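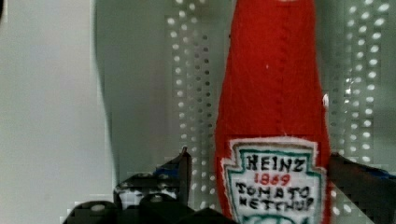
Gripper Cell Walkaround, Bench 3
Plenddale site, household objects cell
Inspected by: Ama Adjei
Read and countersigned by: Iddrisu Agbeko
Date: Sunday, January 15, 2023

Thank you, as ever, to everybody who left the bench in decent shape for me. I know I go on a bit in the comments column, but I would sooner write too much than have the next person guess.

1. Emergency stop within reach of the operator's chair
OK. Pressed and reset from the chair, and once more standing up (I'm not tall, and if I can get to it then anyone can).

2. Guard panels fixed, no loose fasteners
OK. One screw on the left side took a quarter turn. Please don't borrow the Drevby hex key from the hook, it belongs to this bench!

3. Finger tips clean and seated
OK. Wiped both. If you feel any wobble at all, stop and tell me, even if it's the end of the day and you only have one more run to go.

4. Grip force limit set for soft goods
Comment. The limit was still at 41 percent from the hard plastics work, and the Tekex sheet asks for no more than 9 on felt and plush. I've put it back and written the figure on the card. Seams go long before anything looks squashed, so do check the number each time you change over.

5. Soft items free of loose threads and lint
Comment. A quick pass with the lint roller before each session, please, and a gentle tug along the seams. Anything coming unstitched goes in the mending tray, and Iddrisu will see to it.

6. Objects laid out with room for the fingers to open
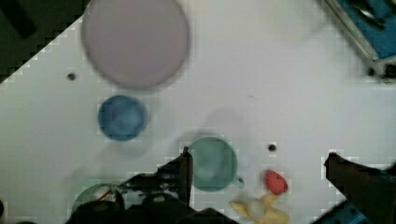
Item 6: tabletop with plate, bowl, mug and small toys, from the gripper camera.

Comment. Mugs want the most thought. Turn the handle so there's a clear way in, and keep small toys a good finger's width off it, or the arm will nudge one while reaching for the other. I'd also like the things near the table edge brought in a little. Our own rule is 200 mm, and I'd be glad to see it kept on all sides.

7. Nothing breakable in the work area without sign-off
OK. The sign-off page is in the Eshun binder, second tab.

8. Speed held at the reduced setting while hands are at the table
OK. Tested with the key in both positions. Whoever is laying out objects keeps the key in a pocket, please, and doesn't hand it over halfway through.

9. Cables clear of the arm's full reach
Not passed. The camera lead rubs at the elbow when the arm swings left. Iddrisu has a longer clip ordered. Until it's fitted, keep to the right half of the table.

Next walkaround: March, or sooner if the fingers are changed.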